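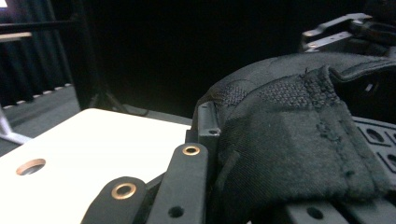
Grosbridge Terminal Extension: Progress Report to the Clostden Regional Fund

January 27, 2018

Reporting period: December and most of January. Covers design documents, procurement, site prep, money. Annexes sent separately, except Annex C, see the end.

Where we are

Design package is 89 percent complete. Missing parts are the baggage hall ventilation drawings and the fire escape plan for the upper level. Both were due before the holidays. Ventilation came back twice with comments from the building office, mostly duct sizes and one shaft that ran through what is now a staff restroom. Shaft has been moved. Fire plan waits on the ventilation, so it slid as well.

Floor area of the extension stays at 1,970 square meters as in the grant agreement. There was talk of a bigger departures lounge. We said no for this phase, it would reopen the permit.

Procurement

Main works tender went out in December. Three bids in. One was missing the bank guarantee and has been set aside, the bidder can still object and the clock on that runs into next month. The other two are being scored. Flamico is the lower on price, Chae has the shorter schedule by 11 weeks. We can't say more than that in a report that goes on the website.

Questions from bidders took longer than planned. Mostly about night work. Airport stays open the whole time, last arrival is late, first departure early, so the window on the apron side is short and both bidders wanted it in writing. They have it now.

Baggage belt is a separate tender. Spec is drafted, not published. We want the main contractor signed first so the floor loads are setled and we don't have to amend.

Site

Fence is up on the east side. Old freight shed emptied, power disconnected, demolition permit in hand. Demolition itself not started. Asbestos survey of the shed roof found some sheets that need a licensed crew, quote received, within the contingency line.

Ground survey done. Soil is fine except the corner next to the old fuel store, where the fill is deeper than the 1980s drawings show. Designer wants piles there instead of the strip footing. Cost of that is in the revised estimate, Annex B.

Drainage: temporary channel dug along the access road. It filled with leaves in the first storm and the short-stay parking lot had standing water for a day. Grate ordered.
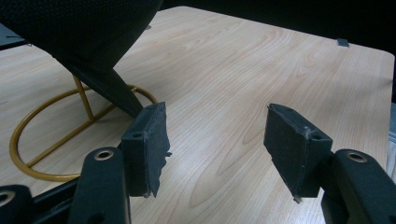 Water main diversion is the one that worries us. The utility has given us a date in spring but only as a provisional one. If it slips, foundations on the north side can't start and the contractor will be able to claim for waiting time. We have asked for a firm date in writing, twice. A letter from the Fund would help here, frankly.

Parking and passengers

Roughly 400 parking spaces will be lost for the length of the works. Replacement lot is the field behind the car rental return, lease agreed with the owner, surface still to be laid. Shuttle from there to the terminal, one minibus in the mornings, two at peak. Signs are printed. Two of them have the arrow pointing the wrong way and are being redone at the printer's cost.

Airlines were briefed in December. Main complaint was check-in, they lose four desks while the east wall is open. We are looking at borrowing desks from the charter area.

Money

Spending is below plan for the period, all of it timing. Design fees are held back until the package is complete. No change to the total requested. Second installment was forecast for this quarter, we now think it moves to the next one, please confirm the Fund can live with that before its year end closes. Co-financing from the town of Grosbridge is approved but not yet transfered.

Risks, changed since last report

Water main date: was medium, now high.
Bidder objection: new, medium.
Deeper fill at fuel store corner: new, low now that the piles are priced.
Holiday delays at building office: closed.

Next period

Finish ventilation and fire drawings, submit.
Complete scoring, notify bidders, wait out the objection period.
Licensed crew for roof sheets, then take down the shed.
Surface the replacement lot before any spaces are closed.
Publish belt tender if the main contract is signed by then.

Annex C (monthly cash table) is late, the town's figures only came in this morning and don't match ours. Will send as soon as we find the difference. Same address as before for questions, the project office has moved upstairs but the phone number is unchanged.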